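Contrôle de remise en service du poste bimanuel Elholm, après l'arrêt intempestif de la main gauche. Contrôle fait par Gladys Inga, relecture par Ruairí Dolan. La colonne « état » prend trois valeurs : C (conforme), NC (non conforme), R (réserve). Toute NC en section A ou B interdit le mode automatique.

**Défaut à l'origine du contrôle :** perte de communication avec la main gauche pendant une dépose sur assiette, code 77. Les doigts sont restés fermés sur la pièce et le bras a continué sa descente jusqu'au seuil d'effort. Pas de blessé, pas de casse côté mécanique.

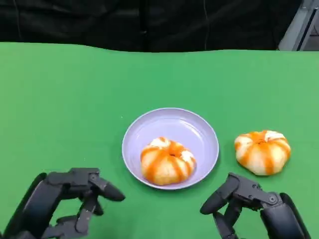 *Page modifiée en dernier lieu le 2020-08-14, R. Dolan*

## A. Zone de travail

- [x] **A1. Plan de travail dégagé, hors pièces et assiette.** C.
- [x] **A2. Rideau de fond fixé, hors du volume balayé par les bras.** C. Vérifié bras en extension maximale.
- [x] **A3. Arrêt d'urgence accessible depuis le poste opérateur.** C. Essai fait des deux côtés.
- [ ] **A4. Marquage au sol de la limite d'approche.** R. Ruban décollé côté armoire, à refaire. N'empêche pas la reprise en vitesse réduite.

## B. Main gauche et liaison

- [x] **B1. Vis de paume et de phalanges au couple.** C.
- [ ] **B2. Connecteur de poignet verrouillé.** NC. Le verrou Rengifo ne s'enclenche plus à fond. Une traction légère dans l'axe suffit à provoquer la perte de communication ; défaut reproduit 2 fois, même code.
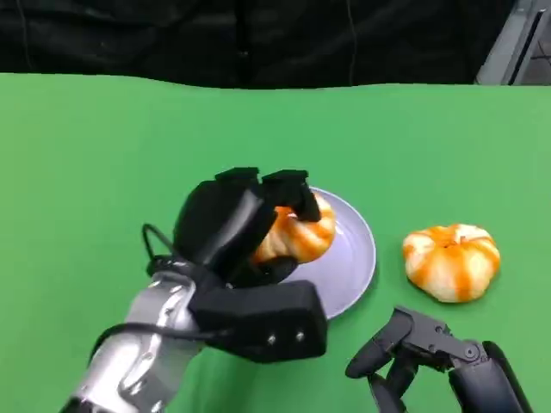 Le connecteur n'explique pas tout : il faut encore un effort pour l'ouvrir, et cet effort vient du cheminement du câble. Sur le bras gauche, un câble noir suit le dessus des segments, et un autre, plus fin, fait une boucle près du poignet avant de revenir vers la main. C'est la longueur de cette boucle qui est en cause. En rotation complète du poignet elle se tend et tire sur le verrou. La fiche de montage de Ladimbridge demande 15 mm de mou dans la position la plus défavorable ; mesure faite, il n'en reste pas. Reprendre la bride de l'avant-bras avant de remplacer le connecteur, sinon la pièce neuve s'usera de la même façon.

- [ ] **B3. Mou du câble de poignet.** NC. Voir ci-dessus.
- [x] **B4. Gaine sans entaille ni écrasement.** C. Traces de frottement superficielles.

## C. Comportement en défaut

1. **Coupure de liaison, main ouverte, bras immobile.** C. Arrêt immédiat, message affiché.
2. **Coupure de liaison, main fermée, bras en descente.** NC. Le contrôleur arrête la main mais laisse finir la trajectoire du bras. Paramètre de chaînage des arrêts resté à sa valeur d'usine depuis la mise en route de mai.
3. **Contact d'un bout de doigt avec la pièce posée sur l'assiette.** C en vitesse réduite. Pas de montée d'effort anormale au journal.
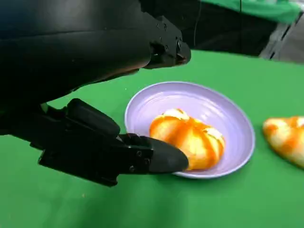
4. **Reprise après acquittement.** R. La main se rouvre dès l'acquittement, sans confirmation. Demander une validation séparée au support de Vutville.
5. **Endurance après réparation.** À faire : 1 000 cycles de rotation du poignet, sans pièce, journal de liaison activé.

## Décision

Mode automatique interdit. Vitesse réduite autorisée avec opérateur au poste, main gauche sans rotation complète du poignet. Refaire B2, B3 et C2 après intervention, puis C5.

**Commentaire R. Dolan :** d'accord sur la décision. Pour C2, relever aussi la valeur du paramètre côté droit avant de modifier quoi que ce soit.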